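Collecting Hand-Held Gripper Demonstrations for Kitchen Tasks

Project report, Halliday Robotics Lab, undergraduate project course

1. Goal

The Kosis project trains a robot arm to do small jobs around a kitchen table. The arm learns from examples. Our part of the project was to gather those examples and hand them over in a form the training group could use. We did not train the final policy ourselves, although we ran a small test model to check that our data could be read.

2. Equipment

Each collector works with a pair of hand-held grippers. A gripper has its own camera and a square marker on the side, so its position can be worked out afterward. The collector also wears a head camera, which gives a wider view of the same work. Recordings go through a program called Hiradard, which lines up the video streams and writes one file per demonstration. Files are then copied to the Savemon server in the evening.

We lost most of the first week to clock problems. The head camera and the grippers did not agree on the time, and the drift got worse the longer a session ran. Restarting Hiradard between tasks fixed most of it. We never found the cause.

3. Tasks

We wrote 20 task cards. Most of them use a toaster oven, because it offers several kinds of motion in one object: pulling a door down, sliding a rack, turning a knob. Other cards use cups and small table items. A card says what the start looks like and what counts as done. It doesn't say how to do the task. In our first draft we gave exact steps, and the demonstrations came out so alike that the test model failed as soon as the oven was turned a little on the table.

After that we asked collectors to move the oven and the other items before every run. We also changed tables and rooms when we could. People kept walking through the background during recording, and we left those runs in. The arm will have to work with people nearby anyway.

4. Results

By the end of November we had 3,630 recorded demonstrations. The training group had asked for at least 1,000 that passed review, and we met that number with room to spare. Knob turning was the weakest group. The jaw pads slip on smooth round knobs, and a collector might need up to 3 tries before one turned cleanly. We kept the failed tries in a separate folder with a label.

The most common reasons for rejecting a run were a hidden marker, a cable caught on the table edge, and a collector starting before the recording light came on. The cable problem went down after we taped the slack to the gripper handle, but some people found the tape uncomfortable and took it off again.

5. What we would change

Review took longer than recording. We watched every file from start to end, and a simple check for missing markers would have thrown out many bad runs early. One of us started writing such a check near the end of the term. It works on the gripper video but not yet on the head camera video.

We would also train new collectors in pairs. Wrist position is hard to explain on paper and easy to pick up by standing next to someone who has done a few sessions. The task cards, the review sheet and the unfinished marker check are in the Kosis folder on Savemon, and the next group should start with the knob tasks.
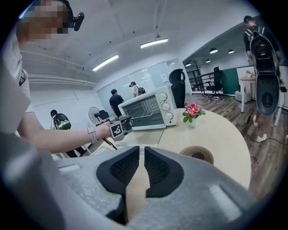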